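Two-arm cell on kitting bench, what happened to your operators?

jarkeck_lead
We run small-parts kitting on second shift. Management approved one two-arm cell for the presentation bench, where mixed items get picked and set down for the packer. Before that, five people rotated through the bench. Now two do. The other three went to inbound. Headcount is unchanged, but the grade for inbound is lower and the rotation is gone. Looking for experience from other sites on how the remaining jobs were written up.

nevier77
Same arrangement at our place for 17 months. The job description still says "packer." In practice the person clears faults, restocks and confirms grips. Our log for the first month had 327 stops, nearly all of them cleared by hand in under a minute. None of that work is in the rate.

Ultan Brennan
I would dispute "none." If a stop clears in under a minute it is part of the cycle and should be in the time study. Ask for a new study. We did, and the target came down from 40 kits an hour.

nevier77
We asked. The answer was that the study covers the machine and the operator is "attendance."

clunulus_b
Then the study is wrong. Attendance means the person could be doing something else. If they have to watch two grippers on items with different shapes, they can't.

jarkeck_lead
That matches what I see. Flat handles and lumpy items fail differently, so the operator has to know both. I would call that a skill. HR calls it monitoring.

conneely_ops
Disagree in part. The wrist and shoulder complaints on our bench dropped after the change. People do not miss the reaching. They miss the talking, because the bench used to seat four and now seats one. Pay grade is a separate argument and you will lose it if you mix the two.

Ultan Brennan
Agree on keeping them separate. Do the time study first, grade second. Write down every manual intervention for two weeks, by item type, with the time it took.

jarkeck_lead
Will do. I'll split the sheet by left and right arm as well and post the blank version in this thread once second shift has tried it.
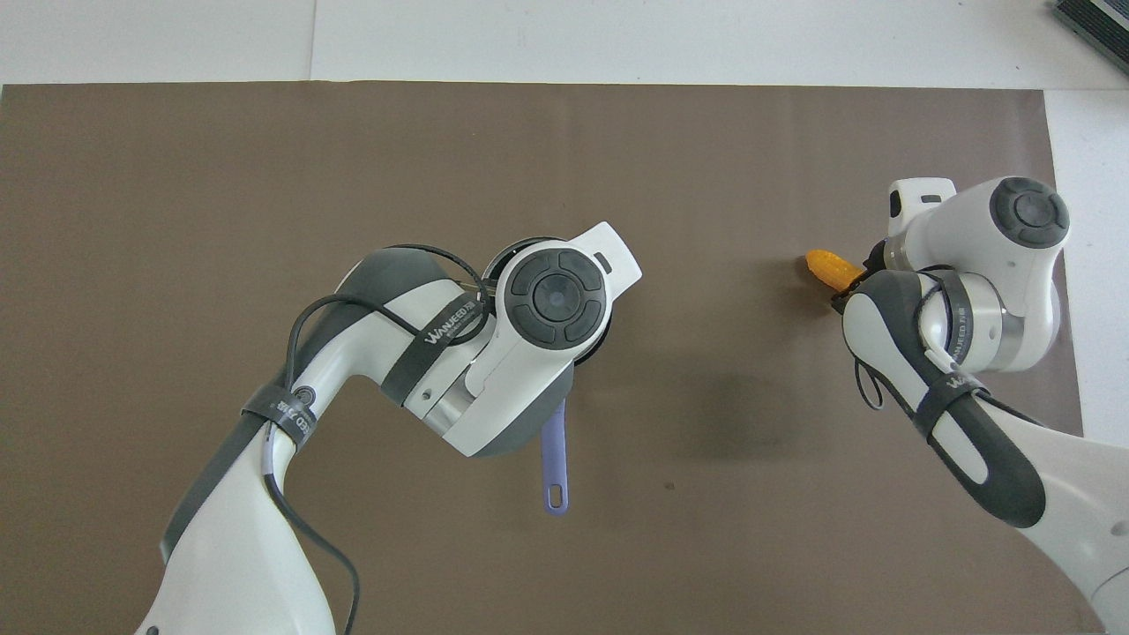
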